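Search this site Search
Support > Training Cells > Known Issues

Florent Training Cell: FAQ on the Downward Drift Fault (Code 3359)

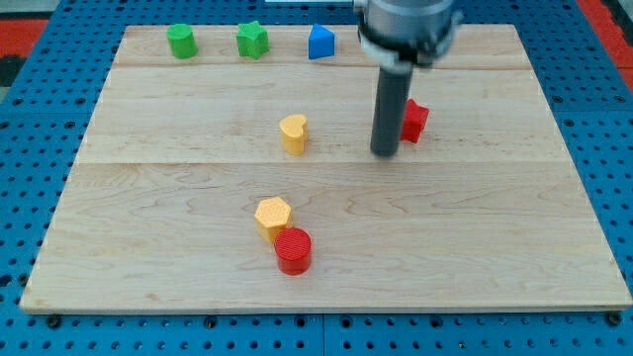
Rod tip above the board, with shape blocks set out on all three planks.

This page covers the fault in which the arm settles toward the board after a hold command. It applies to cells with the Driline vertical axis. Cells with the older Trimum axis use a different brake and are not affected.

What is fault 3359?
The controller logs 3359 when the measured height of the tool differs from the commanded height by more than 4 mm while the axis is supposed to be holding. Drive power is removed and the brake is applied. The arm stays where it stopped until the fault is cleared.

What causes it?
Slow release of the brake coil relay. During a hold, the drive hands the load to the brake. If the relay opens late, there is a short interval in which neither one carries the full weight of the axis, and the tool drops. Each drop is small. Over a long session the drops add up, as the controller takes the new position as its reference after every hold.

Why did it not trip the collision limit?
The collision limit reads motor current. During the handover the motor current is close to zero, so the limit has nothing to compare. A rod tip resting on a block or on the wood will not be detected in this state.

How do I know whether my cell is affected?
Run the hold test from the service menu with the tool at least 6 inches over the board. The test performs 11 holds and reports the total change in height. Any reading above 1 mm is a fail. Remove the blocks first.

Can I keep using the cell after a failed test?
No. Lock out the main disconnect and tag it. Reduced speed mode does not help, as the drop does not depend on travel speed.

Is there a risk of injury?
Yes, to fingers. The most likely case is an operator reaching under the tool to straighten a block during a hold. Do not reach under the tool unless the axis is locked out and the support pin is in. The hold state is not a safe state on any cell, including cells that pass the test.

The fault cleared by itself. Is that normal?
It does not clear by itself. If the code is gone, somebody pressed reset or the controller was power cycled. Check the event log, which keeps the entry in both cases.

What is the repair?
Replace the brake relay with the Shakya unit in the service kit and load the October controller release. Both are required. The release adds a delay so that the drive keeps torque on the axis until the brake reports closed. With the old relay fitted, the delay will time out and the cell will not start.

Do I need to recalibrate afterward?
Yes. Home the axis, touch off on bare wood at the middle plank, and repeat the hold test. Saved block positions are kept, but pick heights taught while the axis was drifting should be deleted and taught again.

Who do I send logs to?
Attach the event log and the hold test report to a service ticket, marked for Lino Sorrentino, axis service. Include the cell serial number. Screenshots of the fault banner are not enough.

Last updated: October

We use cookies to remember your region and search settings. Accept Manage settings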